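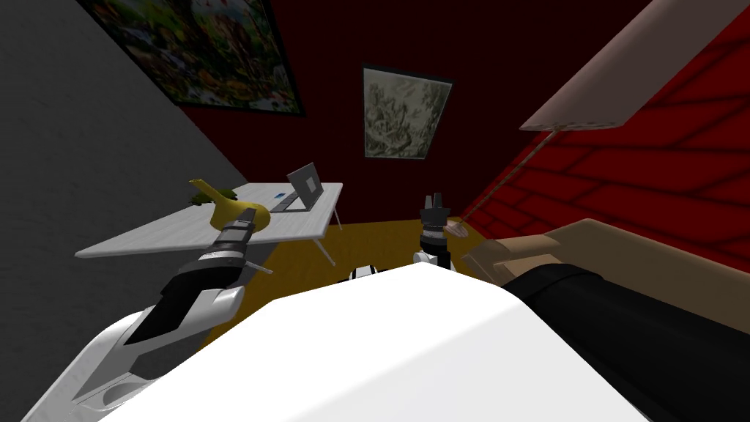 **Figure 2.** Yellow watering can with a long, narrow spout, on a white table beside an open laptop.

### 3.2 Watering routine and record keeping

Hand watering remains the most common way of caring for potted plants in shared offices, and it is also the least well recorded. In our two sites, Raltberg and Brorkov, staff watered the plants themselves before the study began and kept no notes. We left the task with them and changed only the vessel and the log. A can with a long, narrow spout, of the kind in Figure 2, was chosen for both sites so that water could be directed at the soil under the leaves. Open jugs had been used at Brorkov until then, and much of the water ran off the foliage and into the saucers. Entries were typed into a shared sheet on whatever computer was closest to the plants.

Each entry gave the pot number, the volume poured, and the state of the soil surface before watering (dry, damp, or wet). Volume was read from a measuring cup used to fill the can. Staff were asked to water when the top 2 cm of soil felt dry to the finger and to skip the pot otherwise. No fixed schedule was set. Saucers were emptied 20 minutes after watering, and the drained water was measured and entered on the same line.

The log ran for 366 days and covers one full heating season at each site. Gaps occurred mainly in August, when both offices ran with reduced staff. Where a gap was longer than a week, we treated the pot as unwatered only if the next entry described the soil as dry. Otherwise the period was marked as missing and left out of the monthly totals.

Two potting mixes were compared. The Zamfir mix is peat-based and was already in use at Raltberg. The Billuno mix contains bark and coarse perlite and drains faster. Pots were assigned to a mix by drawing numbered slips, with window and interior positions drawn separately. All plants were repotted in the same month, April, and were left to settle for four weeks before the first entry was counted.

Soil state was judged by touch, and judgments differed between people. To check this, a second person repeated the finger test on a subset of pots each month without seeing the first entry. Disagreement was mostly between "dry" and "damp" and was more frequent for the Billuno mix, in which the bark pieces at the surface dry well before the layer beneath them. We return to this point in Section 5. "Wet" was rarely disputed.

Room temperature and relative humidity were read at each site at 9 a.m. from a wall-mounted gauge. These readings are used only to group the entries by heating period and are not entered in the model as separate terms.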